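Progress report to the Jarness Fund
Project: Protura – grasp planning and control software for cluttered homes
Prepared by Ludmila Kollár, Larnden
Last updated: December

Summary

It has been a very good period for Protura. The new contact estimator is merged, the replay tool is being used every day by the whole team, and we now have 1,081 demonstrations in the store, up from 629 at the last report. Two milestones are closed and one has slipped, and I go through all three further down. We're really pleased with where the software is, and I hope some of that comes across!

Contact estimation for soft objects

Soft things were our weak spot in the spring. The old estimator looked for a sharp change in finger opening and called that the moment of contact, which works nicely on a bottle and badly on anything stuffed. A plush toy gives way little by little, so the label came late, and the planner learned to close too far.

The new version reads the picture between the two finger pads together with the finger opening, and gives a contact score for each pad separately. If one pad touches before the other, we keep both times. The planner gets a "squeeze" value as well, taken from how the outline of the object changes between the pads. Grímsdóttir, our software partner, wrote the first draft of the outline tracker and we rewrote the slow half of it together over one long week (a lot of tea was involved).

The round pink plush has become our favourite test object. It's fuzzy, has very little in the way of edges, and sits above a pink and white checked cloth, so the tracker gets no help at all from the background.
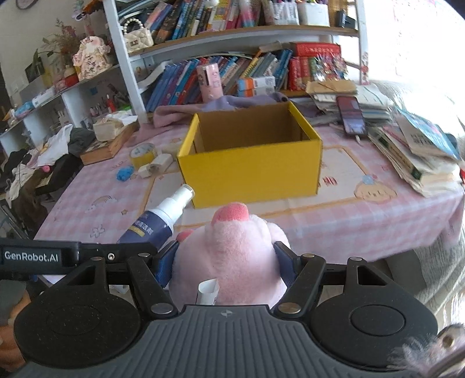 Labelling and replay

The replay tool now lines up video, finger opening and planner output on one time bar. You can drag back and forth, stop where the score jumps, and correct a label with two key presses. Corrections go straight into the next training run. Before this we exported files by hand, and I don't miss it.

We also changed how the scene model treats printed cloth. Cartoon prints were being picked up as small flat objects, and the planner would politely route around a rainbow. A simple height check fixed nearly all of it. The remaining cases are folds and overhanging edges, where the cloth really does have some shape to it, and we have a ticket open for those.

Two-gripper planning

This is the part I'm most excited about. Until now each gripper had its own planner and the two only exchanged stop signals. The shared planner holds one list of objects and one list of claimed space, so that one gripper can keep hold of an item while the other gets on with something nearby. Claimed space is released in small pieces as the arm path is used up – waiting for the whole move to finish made everything painfully slow.

Small rigid items and soft ones need very different closing rules, and the shared planner now looks these up per gripper. The 13 test layouts all have at least one of each kind.

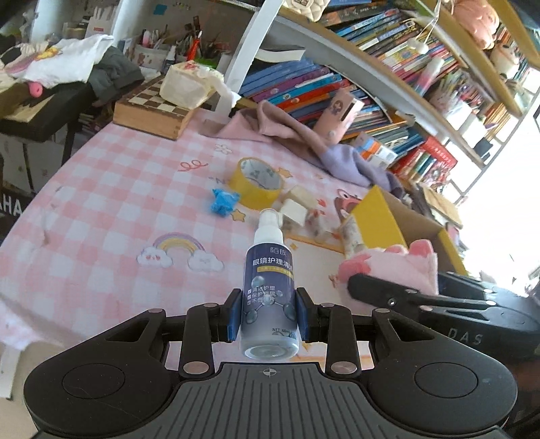

Spray bottle upright between the blue pads, with the second gripper's tip against the plush cat.

Perception still finds the small bottles harder than I'd like. Pale, see-through parts drop out of the depth estimate, and the dark label is then taken for the whole object. We're training on masks drawn around the full outline, nozzle included, and early checks look promising. I'd rather not give a score until the test set is frozen.

Milestones

Contact estimator in main branch: done.
Replay tool in daily use: done.
Shared planner, full test run: late. It passes on 7 of the 13 layouts. The failures are mostly timing faults when both grippers ask for the same space at once.

Next period

Fix the timing faults, freeze the test set, and write up the label format so that other groups can use it. Spending is in line with the plan and we're not asking for any changes. I'd be glad to show the replay tool on a call, as it's much more fun to see it moving.

3 comments | 2 shares
Contact: Ludmila Kollár, Protura project office, Larnden
© Protura. Back to top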